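Food Pantry Director Describes a Changing Pattern of Need

The director of the Brultow Community Pantry has said that requests for short-notice help now make up the larger part of its work, and that the organization will change its opening hours in February to reflect this.

In an interview at the pantry's office on Asamoah Street, the director said the service was founded in 1975 to supply families during the closure of the Drulteck mill. "It was meant to last one winter," the director said. "The founders rented the hall by the month and did not buy shelving until the second year."

The pantry now serves almost 1000 households across Brultow and the neighboring township of Dretero. Many of them have at least one adult in regular work. According to the director, the most common reason given on the intake form is a change in rent, followed by a gap between jobs.

"People used to come to us on a schedule," the director said. "They would collect a box every other week and we could plan for that. Today a person may come in once, at 4:45 in the afternoon, and we may not see that person again until the following year."

Under the new arrangement, the Asamoah Street site will stay open until 8 p.m., and the Dretero site will open for two evenings a week. Morning collection will continue at both. Residents will still be asked for proof of address, although a letter from a school or clinic will be accepted.

The director also spoke about the contents of the boxes, which were reviewed last year after a survey of users. Canned vegetables were often returned unopened. Cooking oil, rice and small packaged foods that can be eaten without preparation were requested far more often than the pantry had expected.
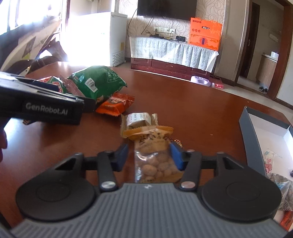

"We had been packing for a kitchen with a full stove and an hour to spare," the director said. "A good number of our families have a microwave and a shared sink. We should have asked them sooner."

Asked about funding, the director said that the township grant had been renewed at its present level and that the pantry would apply separately for the cost of a refrigerated van -- the current vehicle is used for both sites and is often in the repair shop. A decision on that application is expected in the spring.

Residents who wish to register may do so in person at either site during opening hours.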